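Rornum 77 Drive Mounting Panel
Stellow Storage Hardware > Mounting and Brackets > Rornum series

Gray metal panel for fixing one hard drive inside a cabinet, kiosk or wall enclosure. Replaces the earlier Rornum 60, which used the same hole pattern but had no return flange on the rear edge.

Description

The Rornum 77 is a single-piece steel panel with a powder coat finish. The drive is held from behind by four screws through rubber washers. The panel can be hung from above, fixed upright to a side wall, or laid flat on a shelf. There is no preferred direction of airflow, but leave at least 40 mm of free space on the connector side so that the cable is not forced into a tight bend.

The rear flange adds stiffness and gives a second fixing edge. In cabinets with a Womis rail it drops into the lower channel and is locked with one thumb nut. In other cabinets, use the two slotted holes in the flange. Slots allow side adjustment before final tightening.
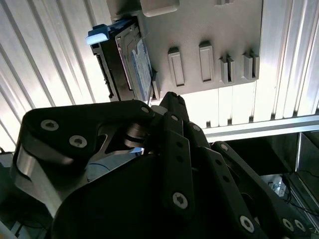

Hard drive and gray mounting panel, panel hung overhead.

Vibration

Washers supplied with the panel are the medium grade. They suit drives that run all day in a fixed location. For vehicles and for cabinets near compressors or pumps, order the soft grade washers (Pfeiffer kit, sold separately). Do not stack two washers on one screw. Do not mix grades on the same panel.

Specifications

Material: cold rolled steel
Finish: powder coat, gray
Drive size: 3.5 inch; 2.5 inch with adapter
Maximum drive weight: 1 kg
Clearance, connector side: 40 mm
Operating temperature: up to 60 °C
Fixing: Womis rail or slotted holes
Pack quantity: 1 (bulk carton 500)

In the box

Mounting panel
Four drive screws
Four rubber washers, medium grade
One thumb nut
Ground strap with ring terminal

Fitting notes

Fit the drive to the panel before the panel goes into the cabinet. Start all four screws by hand, then tighten in a cross pattern. The screws are short. Longer screws from other kits can reach the circuit board on some drives and must not be used.

The ground strap goes to the bare metal spot next to the left flange slot. This spot is masked during coating and may show light surface marks.

Panels from cartons packed before September have round holes in the flange instead of slots. They fit the Womis rail in the same way but have no side adjustment.

Ordering

Single panels ship from stock. Bulk cartons are packed to order and cannot be split. The 2.5 inch adapter and the Pfeiffer washer kit are listed under Accessories. Rornum 60 panels are no longer made; washers and screws for them remain available.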